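Section 4. Preparing and Submitting a Poem

This section applies to contributors using the Veno submission desk for the Nakcombe Poetry Annual. Please read it in full before opening a new entry. Work entered under the former Sesness system does not need to be entered again.

4.1 Preparing the text

1. Save each poem as a separate plain text file. Prose poems are accepted in the same format.

2. Place the title on the first line and leave one blank line beneath it. Untitled work should carry its opening words in square brackets.

3. Mark a stanza break with a single blank line. Where a stanza break falls at the foot of a page, type the word BREAK on its own line.

4. Indent with spaces. Tabs are removed when the file is loaded, and the poem will be set flush left.

Note: Lines longer than 70 characters, including spaces, will be turned over in print. The turned portion is indented by the typesetter and should not be indented by the author.

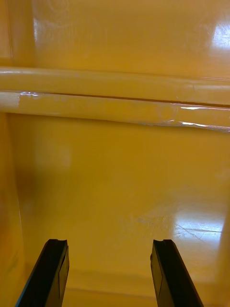
4.2 Entering the poem

5. Sign in and select New Entry. Choose Single Poem or Sequence. A sequence may hold up to 11 parts, numbered in the order in which they are to be read.

6. Paste the text into the Body field and select Check Lines. Compare the result with your own copy, paying attention to italics, accents and dashes.

7. Enter your name as it should appear in the contents list. Names with diacritical marks, such as Dương, are kept as typed.

8. Add a contributor note of no more than 100 words. Acknowledgments of earlier publication belong in the field marked Prior Appearance.

9. Select Submit. An entry number will be shown; keep it for any later correspondence.

Caution: An entry cannot be edited after submission. To correct an error, withdraw the entry and begin again at step 5. Withdrawal removes all parts of a sequence.

4.3 Translations

Translators must enter the original poem in the second Body field and name the holder of the rights. Questions about permissions should be addressed to Tuấn Kim, Translations Editor, with the entry number in the subject line.

For proofs and corrections, see Section 5.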